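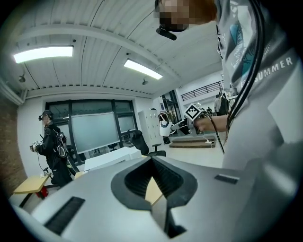

Bensaid

Section 2. Setting Up the Hand-Held Gripper

This section covers first-time setup of the Jostby hand-held gripper kit, from unpacking to the first test recording. It applies to kits with firmware 44 or later. If your kit shipped with older firmware, update it before you start. The update file is on the Clumatville support page under Downloads.

Last revised 2023-04-24.

Before you start

Charge the recording pack fully. Clear enough floor space for each operator to turn with both arms out. Two people can record in the same room if each kit is set to its own channel.

Putting on the kit

1. Put on the backpack and tighten the straps until it stops shifting when you lean forward.

2. Put on the headset and bring the microphone below your chin. It should not touch your collar.

3. Route the cables down over the shoulder. Leave enough slack to reach forward with a straight arm.

4. Pick up the gripper by its handle and plug in the cable. Push until the connector clicks.

Note: A hood can catch the cables. Lay it flat before you route them.

Checking the markers

5. Look over every face of the marker cube. The black and white squares must be clean and free of scratches. Wipe them with a dry cloth only.

6. Hold the gripper in front of you and turn it slowly from side to side. The status light stays green while tracking is good.

7. If the light turns amber, move away from bright windows or lower the blinds, then repeat step 6.

Caution: Do not put tape or labels on the cube. Tracking will drift and the recording may be rejected.

Caution: Keep the vents on the gripper body uncovered. The unit shuts down if it overheats.

First test recording

8. Press and hold the record button for 2 seconds. You will hear one tone in the headset.

9. Reach toward a table, close the gripper on a small object, lift it, and set it down again.

10. Press the button once to stop. Two tones mean the file was saved.

11. Open the file in Celutstead and play it back. If the gripper path jumps, go back to step 5.

If playback stops with error 154, the cable came loose during recording – reseat it at both ends and record again.

Go on to Section 3 to pair the kit with a robot arm.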